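# About Kotow Tool Library

Kotow Tool Library lends hand tools, garden equipment and small household appliances to residents of Clokport and the neighbouring villages. Membership is open to any adult with a local address, and the annual fee is set each July.
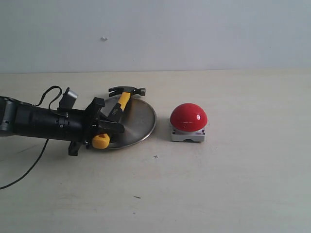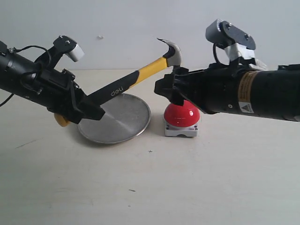

The library was established on the ground floor of the former Ferreira ironmonger's shop, with 200 items given by local households. The catalogue now lists 3634 items, and the membership stands at 894. Loans are made for 2 weeks and may be renewed once by telephone or at the counter.

## Our work

All equipment is checked on return. Blades are sharpened on the premises, and electrical items are tested before they go back on the shelves. Tools that can no longer be lent safely are stripped for parts – handles, screws and springs are kept for the repair bench.

Evening classes are held from autumn to spring in the Nenix Room on the first floor. Subjects include basic joinery, tiling, hedge laying and the care of garden tools. Members pay a reduced rate, and places are given in order of application.

## Governance and funding

The library is a registered charity. Its income comes from membership fees, class fees and donations. The yearly accounts may be read at the counter on request.

## Donations

We are pleased to receive tools in working order. Petrol machines, ladders and gas heaters cannot be accepted. Larger gifts should be arranged with the counter staff in advance.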